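Stockroom and Supply Clerk, Part Time – Tendska Residential Care

Last updated: July 22, 2018

Tendska runs a residential care building with 246 beds and is hiring a supply clerk for the evening shift. The position is 30 hours per week, paid hourly, and reports to the stockroom supervisor, Eleni Milošević.

The clerk restocks the supply carts on each floor, records what has been used, and returns unopened items to the stockroom. Carts are stocked against a printed par list. Quantities are entered in the Bilyk inventory system before the end of the shift, and shortages are reported on the paper form kept at the stockroom window. Items past their expiration date are pulled and logged separately. 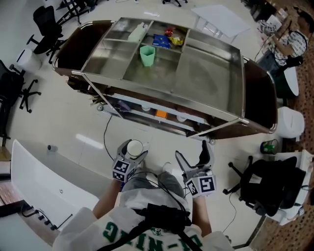
Deliveries come in through the rear dock. The clerk checks each delivery against the packing slip, signs for it, and moves it to the correct shelf by item number. Older stock goes to the front. Damaged cartons are set aside unopened – the supervisor handles all claims with the supplier.

Requirements: a high school diploma or equivalent; the ability to lift 30 pounds and to stand for most of a shift; basic computer skills; legible handwriting. Applicants must pass a background check and a tuberculosis test before the first day. Prior stockroom, pharmacy or hospital work is preferred. Training on Bilyk is paid and takes 2 shifts.

The position does not involve direct care of residents. Clerks do not handle prescription medication and do not have keys to the medication room.

Benefits include paid sick time, a uniform allowance and a meal during each shift. Holiday coverage in December is shared among all clerks by rotation.

To apply, fill out the form at the front desk or send a resume and the names of two references by mail, attention Eleni Milošević. Put job number 252 on the envelope. Applications without references will be returned.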